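Filed under: Home & Table > Open Lists > Read Me First

# Salgado Table Things

A list of ordinary things that end up on tables, with notes on what each one is, what it goes with and where it gets put away. Plain text, one line per thing, free to copy.

Last tidied: Dec 28, 2022

## What is this?

Salgado began as a single sheet stuck inside a cupboard door, and it has grown into something I'm really fond of. The idea is simple. Take a table after a meal, or halfway through a craft afternoon, or when the shopping has just been dumped on it, and write down what's there in words that anybody in the house would use. Then say where each thing belongs.

I love this kind of list. A plate is easy, but is a bread roll in a basket one thing or two? Does a sponge that's sitting on a plate belong with the washing-up or with the plate? You'd be surprised how long a person can happily spend on that (I've spent most of August on it, and I'd do it again).

## What's in the folder

- `things.txt` – the main list, one thing per line
- `pairs.txt` – things that sit on, in or under other things
- `homes.txt` – where each thing goes when the table is cleared
- `words.txt` – the colour and shape words we use, with the ones we gave up on
- `notes/` – longer ramblings, mostly mine

The main list has a limit of 2000 lines. That's on purpose. When it fills up, something dull has to come out before something new goes in, and it keeps the list friendly to read on paper.

## How a line is written

Each line has four parts with a semicolon between them: name, colour, where it is, where it goes.

 apple; red; on its own; fruit
 bread roll; golden; in basket; bread
 basket; reddish-brown; on table; shelf
 plate; pink; on table; plates
 sponge block; yellow; on plate; sink things

Keep the name short. If you need more than three words for it, try again tomorrow with fresh eyes. Colours are whatever you'd say out loud, so "pink" is fine and so is "salmon pink" if you're feeling keen. Please don't write "approx. pink".

The third part is the one people skip, and it's the part I like best! Where something sits tells you a lot about how to clear it. An apple on its own can simply be picked up. A roll in a basket can travel with the basket. A block on a plate has to come off first, or else you carry the plate very, very carefully.

## The homes

There are 13 homes in `homes.txt`, and that's been enough for nearly everything so far. The ones that get used the most:

- **fruit** – anything you'd put in the bowl, real or toy
- **bread** – rolls, loaves, pastries and anything you can't tell apart from them
- **plates** – flat and round, any colour
- **sink things** – sponges, cloths, brushes
- **tub** – the big open box, for whatever has no home yet

The tub deserves a word. Every table should have one within reach while you're clearing. A cream-white plastic one with tall sides does the job beautifully, and rounded corners make it easy to wipe out. Put it down first, before you touch anything else. I clear towards it from the far side, so my sleeves aren't dragging through the bits I haven't got to yet. 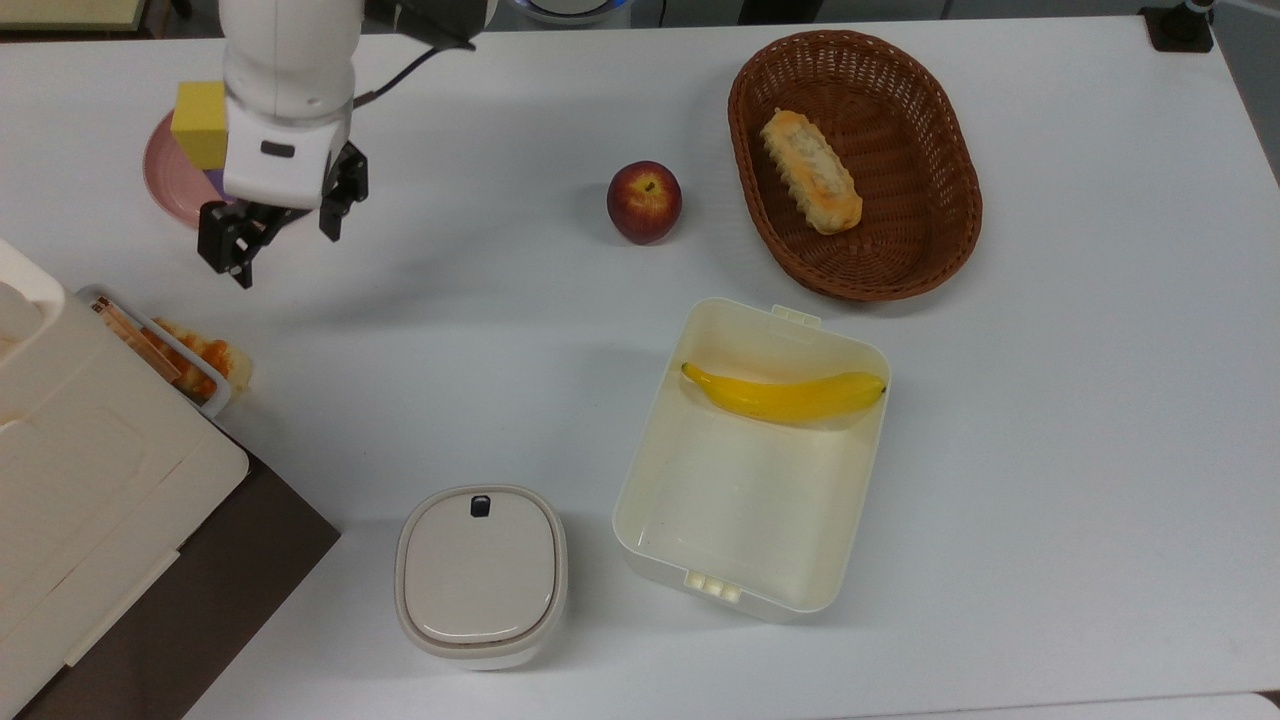 Stalus wrote back to say that the roll and the basket ought to be cleared as one thing, always, and that taking the bread out only to put both on the same shelf was a waste of a good pair of hands. I've gone back and forth on this. For now, `pairs.txt` has a mark, `+`, for things that may travel together, and the basket and roll have it. The plate and sponge block don't.

## Real or toy?

We don't ask. Play food and real food share the same names in this list, and a ridged golden roll gets the same line whether or not you could eat it. Early on there was a fifth part for this, and it caused more squabbling than everything else put together. If it matters in your house, add it to your own copy.

## Things only half in sight

Some things are mostly hidden behind or under something else. Write what you can see and stop there. "Small thing; purple; under block; tub" is a perfectly good line. You can change it once you've lifted the block off. A good, plain "small thing" is worth having, and there are 28 of them in the list at the moment. I'm not ashamed of a single one.

## Adding your own

Send lines in a plain text file, up to 90 at a time. Check that:

1. every line has all four parts
2. the home is one of those in `homes.txt`
3. you've used the everyday word (tub, not receptacle)

Two related lists are well worth a look. Prutoden does the same for drawers, which is a much harder job, and Samik covers lunch boxes. Samik's page on lids is a joy.

## Using it

Copy it, print it, scribble on it, stick it in a cupboard. If you translate it, I'd love a copy.

---

**Comments (4)**

**prutoden_list:** Drawers are harder, thank you for saying so. Can we borrow the + mark?

**teatowel:** Printed the homes page and put it up at toddler height. The tub is winning.

**Stalus:** Still think the plate and the block should get a plus. Carry it level and it's fine.

**marrowfat:** Is a banana "on its own" if it's attached to other bananas? Asking for my line 12.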